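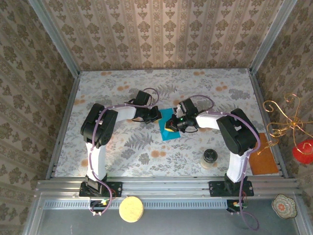 How often does a two-arm tabletop cell need to be recalibrated?

Less often than its manual says, provided the arms stay bolted where they are. A cell that needs it every morning usually has a loose mounting plate.

The Mivmont bench cell is a small two-arm robot station. Both arms bolt to one aluminum rail along the front of the table and reach toward each other over a shared work area. Its builder, Tridside, calls it "maintenance free," a claim that few owners repeat after the first year.

Setup

The mounting plates are bolted down before any cable is run. Tridside gives 30 minutes for the whole job. Gilmar Brandão, who kept a service log on his own cell, never got under 200. Most of that time went to squaring the second arm to the first.

Cables

Cables run along the outside of each arm, with a loop left slack above the gripper. A tight loop tugs at the wrist and shows up as drift, which is then blamed on the motors. Brandão logged 643 hours before his first cable swap. The sales sheet promises more, without saying how it was tested.

Grippers

Jaws are checked by closing them on a small block and watching for slip. The test says little about thin or soft items such as cloth. Sreekumar Rodrigues has argued that passing it proves only that the gripper can hold a block.

Repair

Wrist units are replaced whole. Dredard sells a rebuilt one for 520 dollars, and it fits with the standard screws. Whether rebuilt units last as long as new ones is disputed, and neither seller has published figures.

See also: Sundaram rail mount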